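4.2 Sorting cleaning cloths by colour

Most household guides we reviewed tell the reader to keep one colour of cloth for each job. The Losance leaflet, which several of our participants had kept in a kitchen drawer, gives blue to glass and mirrors and yellow to the bathroom. The Nava booklet reverses the two. Neither cites a study, and we were unable to find one. The advice appears to have drifted from commercial cleaning, where staff change shifts and a colour can stand in for a spoken instruction, into homes where the person who wiped the basin is usually the person who will wipe the bench an hour later.

We were therefore doubtful from the outset that colour alone would do much in a family laundry. Our 29 households were asked to fold and put away their clean cloths as they normally would, and afterwards to tell us which cloth they would pick for a given task. Villaseñor's earlier interviews had suggested that people know their cloths by feel and by wear, and that colour comes a distant third. Her sample was small and she said so, but the claim is at least a testable one.

Folding was where the tidy picture in the guides first came apart. Cloths were tipped out onto whatever flat surface was handy, and blues of several sizes ended up together. In 20 of the households at least two blue items had quite different uses, typically a hand towel and a microfibre cloth, and the owner separated them by handling. A waffle knit is easy to tell from a looped towel with the eyes shut. A colour code that puts both into a single "blue" class adds nothing to that, and may take something away if it is followed to the letter.

Figure 3. Small light blue microfibre cloth, held up in a bunch, with a yellow-orange cloth spread behind it and a crumpled light blue towel to the left.
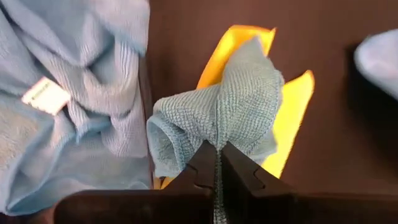
Does sorting by colour keep a bathroom cloth out of the kitchen?

Only where everybody in the household knows the code and there are enough clean cloths of each colour to keep to it. When the right colour ran out, most participants told us they would take the next cloth on the pile.

That answer will disappoint readers who hoped for a cheap fix, and we should be careful about how far it reaches. Participants were reporting what they would do, and people are generous to themselves on matters of hygiene. We did not swab anything. A household that says it never swaps cloths may swap them every week.

We also looked at folding itself, which the guides treat as settled. The Gilletti method calls for thirds and then a roll, so that the cloth stands upright in a drawer. Of the 26 households that tried it during April, few were still doing so at the second visit. The usual complaint was that small microfibre cloths will not hold the roll. They spring open along one edge, or cling to the next cloth and come out of the drawer as a pair. Larger towels behaved better, though they were the items people were already folding without help. One participant had given up on folding cloths years ago and kept them in a heap in a basin under the laundry tub. Her retrieval times were no worse than the rest.

It might be objected that our households were untrained and that a proper demonstration would have improved the result. Perhaps it would. The published methods are sold on the promise that a page of instructions is enough, however, and it is that promise we were checking. An hour of tuition on how to fold a dishcloth is a different product, and we suspect a less popular one.

The Hurier scheme, which sorts by fabric first and by colour second, fared somewhat better in the follow-up questions. We would not make much of the difference. Its categories happen to match what most people were doing before we arrived, so agreement with the scheme may show little more than habit. Section 4.3 takes up the storage of damp cloths, where the effect of habit is harder to separate from the layout of the room.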